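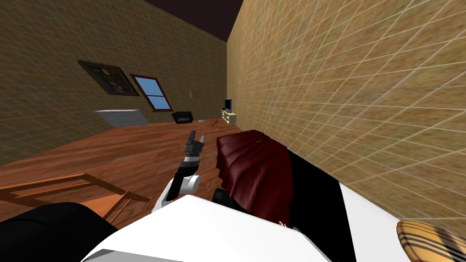
3. Recording a demonstration in the simulated room

Load the room in Murnidex and wait until the wall and floor textures have finished drawing. The arm follows the hand controller only while the grip trigger is held, so let go before you shift your own stance.

Set the control rate to 55 Hz and the log buffer to 200 frames. Lower values work, but finger movements come out stepped on playback.

Bring the gripper out over open floor with the fingers apart, then press Record. Every demonstration should begin from a similar pose – the trainer discards runs whose first pose is too far from the mean.

Move at an even pace. If you overshoot, correct it and carry on. Small corrections are useful data, but long pauses are not and should be trimmed afterwards.

The head view can tilt steeply when you lean. This does not affect the recorded joint angles. To level it, press Recentre between runs, never during one.

4. Saving

Press Stop, then Keep or Discard. Kept runs are numbered automatically. If the export fails with error 1837, the buffer was still being written – wait 7 seconds and try again.

Script by Senyo Gyamfi, revised in September by Shuk-fan Tseng.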